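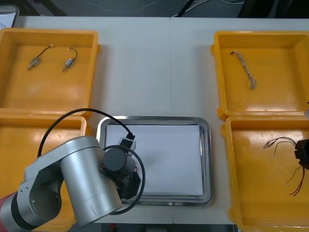
Small electric motors in a yellow tray, with their wires and white connectors.

Rorkstead repair room will open six days a week from October

4 August 2024

The repair room in Rorkstead, where residents can bring broken household things and learn to fix them, will move to a bigger space on Nummont Street and will be open six days a week from October. The town council agreed to the plan last week after a discussion that lasted most of the evening.

Until now the room was open only on two afternoons a week, in the back part of the public library. According to the yearly report of the library, 1,867 objects were brought there in the last twelve months. Most of them were small kitchen machines, lamps, radios and toys. Clothes and bicycles were also accepted, but the bicycles had to wait outside when it was full, and in the winter this was not pleasant for their owners or for the people who repaired them.

The waiting list was the main reason for the change. At the end of June there were 287 names on it, and a person who signed up in spring could wait until the middle of summer for a place at a table. Several residents wrote to the council that they had given up and bought a new appliance in the meantime, although the old one needed only a new switch or a cleaning.

The new space is the former Zein shoe store, which has been closed for three years. The town already owns the building, so it will pay no rent, but the floor at the back must be replaced and the electrical system is too old for the planned use. The work starts this month. The council said that the front windows will stay as they are, with the old green letters above the door, because many people asked for this.

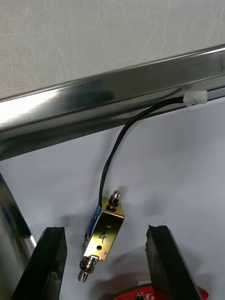
Visitors will still pay nothing for the help itself. They pay only for the spare parts, and for this the council has changed one rule. Before, each person had to order the part alone and come back with it, which often meant a second or a third visit. In the new room there will be a store of common parts — fuses, switches, belts, plugs, zippers — and they will be sold at the price the town paid. For less common parts the staff will place one shared order each week.

Residents who cannot pay for a part may ask for support from a small fund. The fund will cover up to 100 dollars for each household in a year. The form is one page long and can be filled in at the desk, and no proof of income is needed for the first request.

Not everyone on the council was in favor. Three members voted against the plan and said that the money for the electrical work should go first to the swimming pool, where the changing rooms have been closed since last fall. Other members answered that the pool has its own budget and that a decision about it is expected before the end of the year. The plan was then approved without changes.

Owners of nearby shops had mixed feelings also. Rondero, which sells and services washing machines two doors away, wrote in a letter to the council that it does not see the room as competition, as large appliances will not be accepted there. It asked only that visitors do not park in its loading area. The council promised to put up a sign and to mark four short-stay parking places on the other side of the street.
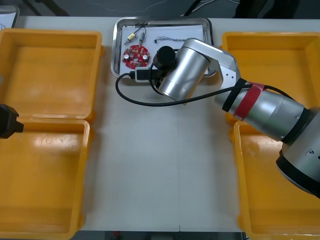
The opening hours will be from ten in the morning to six in the evening, and on two of the six days the room will stay open until eight for people who work late. Sewing machines can be used at any time without a reservation. For electrical repairs it is still necessary to reserve a place, either by telephone or at the library desk, and each reservation is for one object and ninety minutes. Microwave ovens and anything that runs on gas will not be accepted, for safety.

A short evening course is also planned. It will have five lessons and it will teach how to find a fault in a simple device, how to solder a wire and how to sew on a patch so that it holds. There are twelve places in the first group. Registration opens in the library in the first week of October.

People who are now on the waiting list do not need to sign up again. They will receive a letter with a proposed date, and they can change it once. The room in the library stays open on its usual afternoons until the move.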